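Two arms and a worktop

Miklós Veres used to fit kitchens, and it shows in the thing he now sells. The Kiria bench comes with two robot arms, a metal frame and a wooden top that would not look out of place next to a sink. He and his sister Hajnalka started the firm, Veres, to make a two-armed bench that a small lab or a college department could order, unpack and use without hiring anyone to put it together.

There are plenty of single arms on the market at the lower end. Pairs are harder to come by. Most people who want two arms buy them one at a time, bolt them to whatever table they have, and spend weeks finding out that the table moves when the arms do. Miklós did exactly that on his first attempt. The table had been his mother's and it walked across the room.

The Kiria is built the other way round. The frame comes first, the arms are fixed to the frame, and the worktop sits inside it. When an arm stops sharply the load goes into the frame. You can sand the top, swap it or drill holes in it and nothing about the arms has to be set up again.

We spent two days with the bench in June, with Hajnalka on hand for the first of them. She does the software. The program that runs the arms is called Aria, and it comes with the bench at no extra charge. You move an arm by hand, press a key to save the position, move it again, and so on until you have a list. Aria plays the list back and joins up the points in between. Both arms share one list, so it is easy to have one wait for the other.

It took us most of a morning to get a first routine we were happy with. The task was dull: move a small tub from one side of the worktop to the other, passing it between the grippers on the way. The passing is the hard part. Both grippers have to hold the tub for a moment, and if they disagree by a few millimetres one of them will pull it out of the other. Ours dropped the tub on the first 6 tries. After we slowed the second arm down and saved two more points near the handover, it behaved. 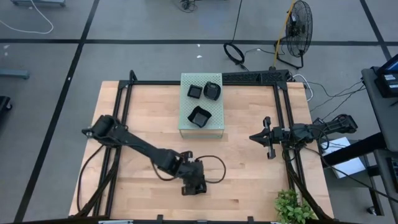

Aria lets you set a limit on how hard each gripper closes, and we would advise doing this before anything else. The factory setting is too strong for thin plastic. Hajnalka agreed when we raised it, and said a lower figure would go out with the next update.

The manual runs to 42 pages and is well written up to the part on wiring, where it gets thin. There is a lot of cable on a two-armed bench. Each arm needs power and data, and the leads have to be long enough for the arm to reach full stretch but must not hang where the gripper can catch them. The manual gives this one short paragraph and a drawing. We ended up phoning Beltent, the firm that handles sales and repairs, and spoke to Natnael Gebru, who talked us through where to put the ties. He said it was the question he got most often.

Beltent also offers a fitting service. For an extra charge someone will come out, level the frame, fix the arms and run the cables. Katalin Kelemen, who teaches control engineering and bought two benches for her students, paid for fitting on the first and did the second herself. "The first took their man an afternoon," she told us. "Mine took me three evenings. I would pay again."

Her students use the benches for short projects, mostly sorting and stacking. She likes the wooden top because marks can be pencilled on it and rubbed off later. Her main complaint is noise. The arms whine when they hold still with a weight, and with both benches going she has to raise her voice to teach.

Kosmas Galanis, who runs a small packing business, was less taken with it. He had one on trial and sent it back. The arms were steady enough for him but too slow, and he wanted something that could run all day without being watched. The makers do not claim it can do that. Their own advice is to keep someone in the room while the arms are moving, and to leave a clear space on the floor on every side.

On reliability we can say only a little after two days. Roughly 200 handovers went through without a drop once the routine was right. One arm lost its place after a power cut and had to be set to its starting position again, a job of a few minutes that the manual does explain. The gripper pads showed light wear. Spare pads are sold in pairs and push on without tools.

The bench is sold in one size. Miklós has been asked for a larger one and says he is thinking about it, but a longer frame would need thicker rails and he does not want to raise the price. The firm has sold 709 benches so far, the greater part of them to schools and colleges. Orders for the next batch open on 13th July through Beltent, with or without fitting. If you have never wired up a robot arm before, take the fitting.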